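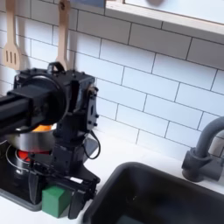
The small stovetop on the toy kitchen, and a green block.

We gave up the gas stove in July. I had put it off for two years, mostly over money, and then the oven door stopped closing and the repair quote came in at $469. A new induction range from Yensuk was more than that, but I didn't want to put that kind of money into a stove I already disliked.

The range itself was the easy part. The outlet behind the old one was a regular one, so we needed a new circuit run from the panel. That was a day of work and a hole in the pantry wall that I still haven't painted. Capping the gas line cost another $118. All of it together came to $2,803, and I'm writing that down here after two people asked me and I gave them two different answers.

Three of our pans didn't work on it. I tested them with a fridge magnet before the range arrived, so I knew, but I kept hoping about the big aluminum one. It went to my neighbor Lamai Sangkhawat, who still cooks on gas and makes better use of it than I did. I bought one replacement, a plain steel skillet from Stavard, and left it at that.

Water boils fast. I burned garlic for the first week and then learned to start at four instead of six. The touch controls don't like wet fingers, and if I wipe the glass while something is cooking, the whole thing shuts off and beeps at me. I miss the knobs. There is a lock button for wiping down and I forget it every time.

The kitchen is cooler in the evening, and I noticed that most in the summer. The gas bill is lower but we still have the water heater on it, so it hasn't gone away. I'll look at a full year of bills before I say anything about savings.

Next is the pantry wall. I have the paint already, half a can left over from the hallway.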